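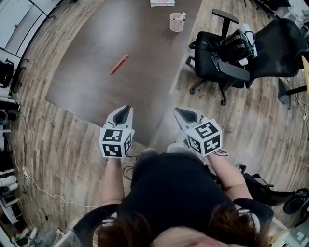
Projektbericht: Regeln fürs Aufnehmen mit Handgreifern
Stand: 28.04.2022

Als ich im Februar in unser Semesterprojekt Seveck eingestiegen bin, dachte ich ja, Robotik heißt vor allem Programmieren. Bekommen habe ich erst mal einen Ordner mit Regeln (und den Auftrag, ihn zu überarbeiten!). Die alte Fassung stammte noch aus dem Vorgängerprojekt Xenos und hatte elf Seiten, die kaum jemand zu Ende gelesen hat. Meine hat jetzt fünf Regeln und passt auf ein Blatt.

Regel 1: Die Marker bleiben frei. An jedem Handgreifer sitzt ein Würfel mit schwarz-weißen Mustern, und über den verfolgen wir die Lage der Hand. Also keine Finger drüber, keine weiten Ärmel, und bitte nichts draufkleben. Ich trage inzwischen fast nur noch kurze Ärmel im Labor.

Regel 2: Kabel vor jeder Aufnahme anschauen. Wer im Sitzen arbeitet, rollt gern mal ein Stück zurück, und dann hängt das Kabel unter der Rolle. Was quer über den Boden liegt, kommt an die Seite oder wird festgeklebt.

Regel 3: Startposition heißt Startposition! Beide Greifer nach vorn, kurz stillhalten, dann erst loslegen. Klingt pingelig, aber beim Schneiden bin ich über jede ruhige Sekunde am Anfang froh.

Regel 4: Auf der Matte liegt nur, was zur Aufgabe gehört, also zum Beispiel ein Stift. Taschen und Kartons bleiben außerhalb der Matte.

Regel 5: Misslungene Durchgänge werden markiert und aufgehoben. Über die haben wir am längsten diskutiert, ich wollte sie anfangs nämlich löschen.

Zum Stand der Daten: Von 1.344 Durchgängen habe ich bisher 803 nach den neuen Regeln geprüft, den Rest mache ich bis zur Abgabe. Am häufigsten streiche ich wegen Regel 1 an, meistens ist ein Würfel kurz verdeckt. Offen ist noch, ob wir das Benennungsschema aus Ala übernehmen. Ich bin dafür, es ist kürzer und man vertippt sich seltener. Das Regelblatt hängt ab nächster Woche neben der Tür.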